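Prastton picks its gripper for the folding trial

I went over to see the Prastton lot again this month, and they've finally done the thing they'd been promising since March — put their two finger designs through the same job and kept score. The job is folding a T-shirt. It sounds easy until you try to write down how you do it yourself!

The two designs are called Daly and Urnora (I didn't ask). Daly has a narrow tip that pinches the cloth, while Urnora has a broader pad and a softer squeeze. Both bolt onto the same arms and take their orders from the same controller, a box from Plulmont that the team has been grumbling about for most of the year.
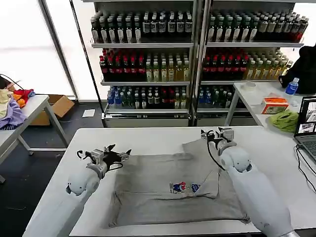
NEWS / ROBOTICS

So, the numbers. They ran 994 folds in all, split evenly between the two, and changed the fingers over every morning so that neither design got all the good light. Daly dropped or missed the cloth 129 times fewer over the whole run, which is a bigger gap than I'd have put money on. Most of Urnora's trouble came with sleeves and hems, where there's only a thin edge to get hold of.

It wasn't all one way, mind. Urnora was kinder to the fabric, and on thick cotton there was hardly anything in it. Daly left little pinch marks on a few of the older shirts, and one collar came out of the week looking very sorry for itself.

The wrist cameras got a trial as well. The team had been relying on the view from the head, which is fine for seeing where the whole shirt is but not much help once an arm gets in the way. Adding the close-up view meant more than 9 hours of extra setting up, and a good bit of swearing at cables, but they're keeping it. 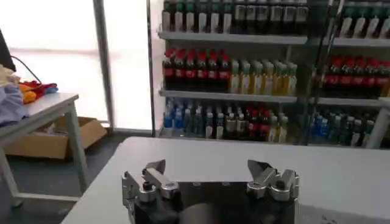 Gripper open over the table, as seen from the wrist.

I had a go at driving the arms myself and I was dreadful. You've got to think about both hands at once, and I kept parking one and forgetting it existed. My best effort took six minutes and came out more like a parcel than a shirt (I was still quite pleased with it).

What bothers the team most now is the controller. There's a small delay between asking the fingers to close and the fingers closing, and with something as floppy as a T-shirt you really notice it. Plulmont has promised an update, and the plan is to run the whole comparison again once that's in.

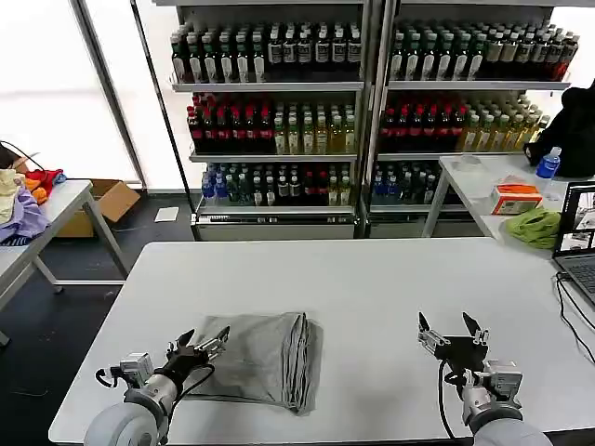
Sawsan Karam

Until then Daly stays on both arms and Urnora goes back in its box for some new pads. Towels are next on the list, followed by trousers — and I've asked to be there for the trousers. I'll post the second lot of results when I get them.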